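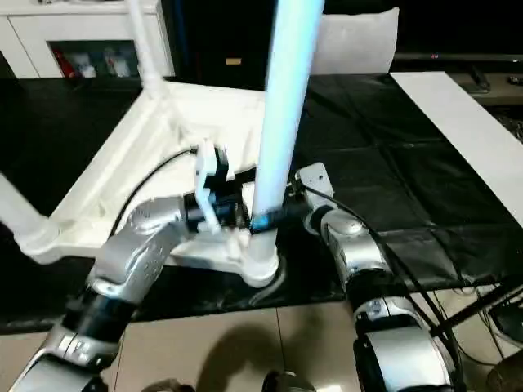 Figure 7. Both grippers closing on the upright pole at the blue band, just above the socket. Head camera view.

Section 4. Recording the two-arm leg seating task

This section takes you through one full recording session of the leg seating task, which is the task we used for most of the results in the Lindqvist study and the one we suggest you try first if you are hoping to reproduce them. It assumes you have already worked through Section 3, so that both arms are calibrated and the Jendness recorder is talking to the head camera. If the recorder still shows an amber status line, please go back and finish that part. We have all tried to skip it at one time or another, and the joint readings came out shifted by a few frames every time.

The method compares two ways of teaching a contact task. In the first, which we call "paired", the policy learns from both arms together. In the second, "split", each arm gets its own policy and the two share only the camera view. You collect the same demonstrations for both, so there is no need to decide now which one you want to train.

Before you start

Lay the black cloth over the table and smooth it down toward the corners. Fold creases are fine and you don't need to iron them out – our training set is full of them. Place the white base frame on the cloth with its socket facing up, within easy reach of both arms. Keep spare parts toward the side of the table, where neither elbow will sweep through them.

CAUTION: Keep your hands and sleeves away from the space between the two grippers whenever the arms are powered. The stop pedal must be under your foot before you move on to step 1.

Recording a demonstration

1. Open the Stellton control panel and choose "Leg seating" from the task list. Wait for both arms to settle in the home pose.

2. Check the head camera view. You should be able to see the socket and the lower part of the pole. It is quite all right if the top of the pole runs out of view, as ours does in Figure 7.

3. Press Record, then bring the left gripper in toward the pole with its fingers open.

4. Bring the right gripper in from the opposite side, near the blue band. The left one can sit slightly higher and farther back, and we found this the most comfortable arrangement for keeping the wrists from bumping.

5. Close the grippers gently, one after the other, and press the pole down toward the socket. Take your time with this part. A slow, steady demonstration is worth far more to the policy than a quick one.

6. Open both grippers, back the arms away, and press Stop. Mark the episode "seated" or "not seated" before you go on to the next.

7. Return the arms to the home pose and shift the base a little before you record again.

Note: Please keep the "not seated" episodes! The success estimator is trained on them, and a session with none in it will be rejected at upload.

Note: Let the gripper cables hang in an easy curve. If one pulls tight during a reach, stop the recording and reroute it.

How many to record

We record in blocks of 20, with a short rest between blocks, and the operators' motions stay noticeably smoother that way. The Grokunberg set holds 1075 episodes, of which 1000 were used for training and the rest held back for testing. With the full training set, the paired policy handled shifted bases better than the split one did, mostly in step 5, where one arm has to give a little as the other pushes. The split policy did just as well on the approach, so if reaching is all you need – and for some projects it is – the simpler setup will serve you nicely.

When your last block is done, choose Close Session and leave the recorder running until the file check has finished. Section 5 covers uploading and trimming.

Section last revised 17 September 2021.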